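From: Viera Kubíček
To: gidov-building list
Date: Tue 31 March
Subject: Re: [gidov-building] Lighting on the second floor

Hello all,

thank you Natnael for the numbers. I answer to your points below and then I add one question of my own.

> Natnael Nigatu wrote:
>
> I went through the offer from Clolov again. They want to replace all 87
> fittings in one go and they ask 196 per fitting with installation. I think
> it is too much for a floor where we stay maybe two more years. Can we
> replace only the ones over the desks, and leave the corridor as it is?
>
> Also, does anyone know if the dimmers from December are still under
> warranty?

About the dimmers: yes, they are. I have the paper from Gulyás in my folder and it is valid for 3 years. Kamil has a copy also.

About replacing only a part: I would agree, but please consider the color of the light. When we did this in the old building, the new lamps were much more white than the old ones, and people who sat between the two complained of headaches. Lindalva can confirm, she moved her desk twice. If we do a part only, we should ask Clolov to match the color and to write it in the offer.
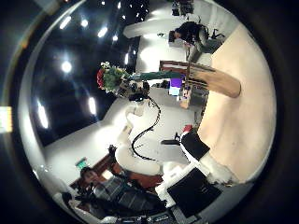
*Ceiling lights, round and long ones, with the white wall.*

My question is about the switches. At the moment one switch controls a whole row, so a person who works late must light the full row. Would it be expensive to divide the rows? I did not find it in the offer. Silvia, you spoke with their electrician, did he mention it?

I would like to send them our answer before the offer expires. If you have an objection to asking for a smaller offer with matched color and divided rows, please write it to the list and not only to me.

With kind regards,
Viera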